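Covering a workbench top with brown sheet — how do you get it to lie flat?
Posted in Workshops, Sheds and Garages
Asked by gernholm_shed, 3rd August

I have a long bench in the garage, bought second-hand from a school clearance in Villalba, and the top is a disgrace. Glue, ink, what I hope is varnish. Sanding it took one evening of my life and improved a patch the size of a dinner plate, so I've decided to cover the whole thing up and pretend it never happened.

What I'd like is one smooth brown surface from end to end. I use the bench for sorting small parts and putting little things together, so anything with a pattern is out (I've already lost enough screws to a woodgrain tablecloth). I bought a roll of Trultano bench covering in June and it has been standing in the corner ever since, getting more tightly curled out of spite. When I roll it out it lies down for the length of time it takes me to fetch the tape, then springs back and knocks my tea over.

Do I glue it, tape it, staple it, or put it back in the corner and live with the ink? The bench is too long to do in one reach and I'm working on my own. It stands on a concrete floor and the garage is cold in winter, if that matters.

3 replies

omora_bodger

Staples. Done.

plainandlevel

Please don't staple it, or at least not on top. You'll catch your sleeve on every one of them, and the sheet will tear at the staples before it tears anywhere else. I know this from a bench I was once quite proud of.

Don't glue it either. The day will come when you want a fresh sheet, and you'll be back to sanding, only now with glue on top of the ink.

What works for me is dull but takes very little skill. Roll the sheet out the wrong way up, so the curl faces down, and leave it overnight with something heavy on each end. Paint tins are good. So are the encyclopaedias you can't give away. In the morning turn it over, and it ought to be a lot less keen on going home.

Before you lay it, scrape the old top with a wide filling knife. You don't need it pretty, you need it free of lumps. One blob of old glue under a smooth sheet will show up for ever, and you'll find yourself stroking it while you think.

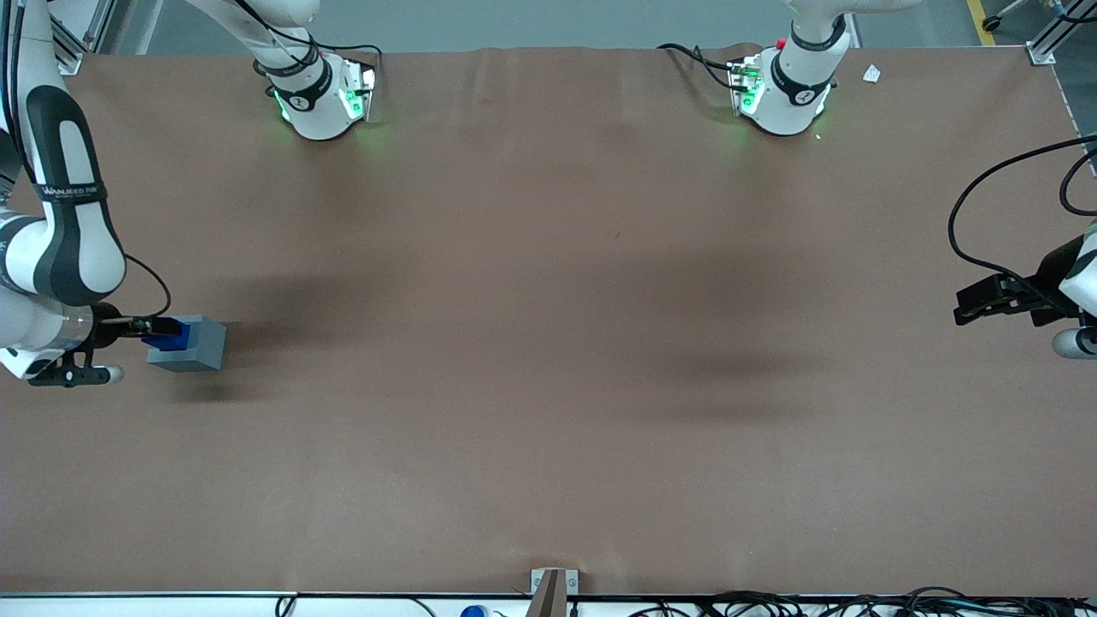

Start at one end and let the sheet hang over by more than 2 inches. Fold that under and tape it to the underside of the bench. Then work towards the other end, smoothing from the middle out to the long edges with a folded towel, and tape underneath as you go. The long edges want a piece of tape every 9 inches or so; the ends want it all the way across. If a ripple turns up, go back and lift the last few bits of tape. Pushing the ripple along only moves your problem to the far end, where it will be bigger and you'll be crosser.

Trim last. Use a new blade and cut from below, against the edge of the bench.

As for colour, plain brown is a good choice for small parts. Pale bits and scraps of paper stand out on it and it doesn't glare under a lamp. It does show shadows, so move your light about a bit before you settle on where it lives. Mine was on the wrong side for a year and I spent it picking things up in the dark of my own hand.

Cold makes the stuff stiff. Do it while the weather is warm, which in my part of the world gives you until teatime.

kettle_and_clamp

Agree with most of that, though I'd skip the overnight business and just clamp a batten across each end while you work. I've got 4 clamps and a length of old skirting board and that has been plenty. Wrap the batten in a rag or it leaves a mark.

Also, keep what's left on the roll. I threw mine out to be tidy and then put a hot soldering iron down on the new surface, 27 minutes after finishing it. You can cut a patch, but only if you have something to cut it from.

And put the tea on the floor.

gernholm_shed

Thanks, all. It's lying face down under four tins of magnolia as I type. I did scrape the top first, and the blob by the vice has gone, along with the corner of my filling knife. Will report back when it's flat, or when I've bought a tablecloth.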